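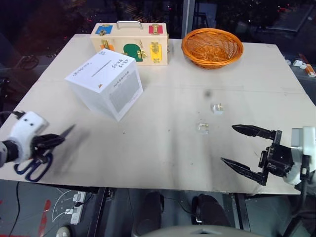

2019-07-09

Bench notes, natural dye tests, second round of madder.

Finally a red I'd put my name on! The batch from the Rinmont roots came out of the pot this morning and it is miles away from the sad salmon we got in May. Same wool, same alum, same pot. The only thing I changed was the heat, and I changed it a lot: held the bath at 60 C for 3 hours and never let it creep up. In May I was careless and let it get near a simmer twice, and I'm now pretty sure that's where all the brown came from.

Recipe as done, for Etelka, who asked:
300 g wool yarn, scoured the night before
madder at equal weight to the fiber, chopped, soaked overnight
alum at 18% of fiber weight, no cream of tartar this time
2 spoonfuls of chalk in the bath (our tap water is very soft)

Left the skeins in the bath to cool overnight, lid on. Rinsed until the water ran clear, which took forever. Worth it. Skein 2 has a paler stretch near one of the ties – I tied it too tight again. Figure-eight ties, loose, every time. Write it on the wall.

Erdal thinks the chalk did more than the temperature. He could be right and I can't tell from this run, having added both at once, which was dumb. Next run splits it: one pot with chalk and no heat control to speak of, one with heat control and no chalk. I'd love to be wrong about this because chalk is a lot easier than standing over a thermometer.

Exhaust bath: still plenty of color in it, so I threw in a small skein of the Cirillo linen blend just to see. Soft coral, really lovely, a bit uneven. Songül has already claimed it for her sampler. Third dip might give a peach. Keeping the liquid in the lidded bucket by the back sink, PLEASE do not pour it out.

Light test: cut lengths from skeins 1 and 3, wound them on card, half of each covered with foil, taped in the south window. Check in two weeks, then again at the end of the month after.

Iron dip on a short length of skein 3 – went to a deep plum in under a minute. I wanted to do the whole skein on the spot and made myself stop. Keep the iron spoon away from the red pots, it has its own jar now.

To order: alum (down to the last bag), more pH strips, cotton string. Ask Firdevs whether the Zadstead people still sell root by the kilo, and how old it is. Older is fine, I'd like to compare.

Weld tomorrow if the pot is free.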